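The Fruit Bowl Is Not a Filing System

I moved to Coughlan in January with 6 boxes marked KITCHEN and one marked MISC, and it was the MISC box that ended up running the house. Every home I've lived in has had a landing place for things that don't belong anywhere. My grandmother's was a drawer. My parents favoured the top of the microwave. Mine is the fruit bowl, and I have come to regard it as the only truthful object in the building.

We are living through a boom in advice about putting things away. The home organising shop at the Mislow end of the mall has doubled its floor space, having swallowed the place that used to sell wool, and it will now sell you a clear tub for your pasta, a smaller clear tub for the pasta that didn't fit, and a label for each so that you can tell spaghetti from penne without the strain of looking at it. I went in for a dish rack. I came out with a dish rack and a set of stackable trays for which I have yet to identify a purpose. They're stacked, I'll give them that.

The theory behind all this is that a person with a place for everything will be calmer. The Retport library has a whole bay of books saying so, most of them overdue when I tried to borrow them, and I admit to some petty pleasure at that. I read the one that was left. It claimed that the average pantry could be reorganised in 134 minutes. The author didn't say who was minding the kids.
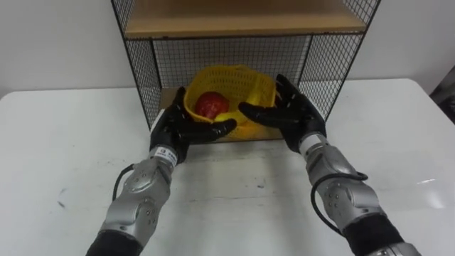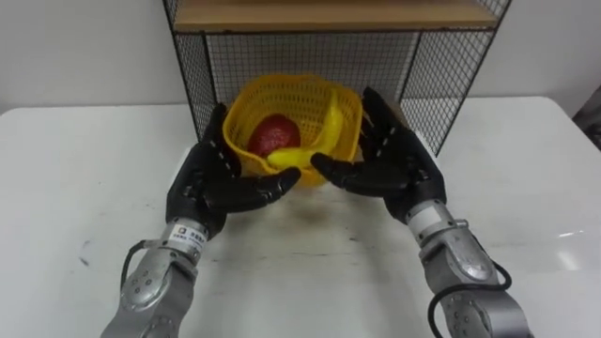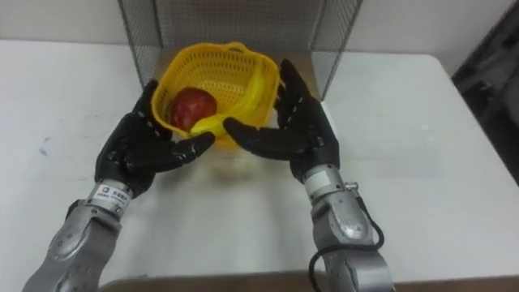

My quarrel is with the idea that storage is a virtue in itself. A container does a job, and the job is usually small. An apple and a banana in a yellow plastic basket is about as far as the concept needs to go: you can see what you've got, you can tell when you're out, and the holes let the air in. Put the same two pieces of fruit in a lidded tub with a label and you've made a little archive. You'll find them in a fortnight, correctly filed and soft as a sponge.

I say this as a convert who lapsed. For most of my thirties I was tidy in the aggressive way, the sort of person who turned mugs so the handles matched. I had a rotating thing for spices. I bought a Plalero drawer divider, then a second one to divide the part the first had left over, and spent a rainy long weekend sorting cutlery into categories that the cutlery had never asked for. The teaspoons got their own suburb. Visitors would open the drawer, hesitate, and ask where the forks were, and the forks were right there, under a sort of awning.

What cured me was the move. When you carry your possessions down two flights of stairs in the heat, you learn exactly what an empty organiser weighs. I gave most of them to the op shop in Retport, where the woman on the counter sighed and pointed to a shelf that was already full of them. It was beautifully arranged, that shelf. They'd put the smaller ones inside the bigger ones.

So now there's the bowl. At present it holds two lemons, a bike light, the spare key to a shed I no longer rent, some rubber bands and a mandarin I wouldn't vouch for. I know where everything is, in the sense that it's in the bowl. When the bowl gets too full to take a lemon I tip it out on the bench and throw away whatever embarrasses me, and the whole business takes less time than finding the label maker.

I still have the trays, if anyone in Coughlan wants them.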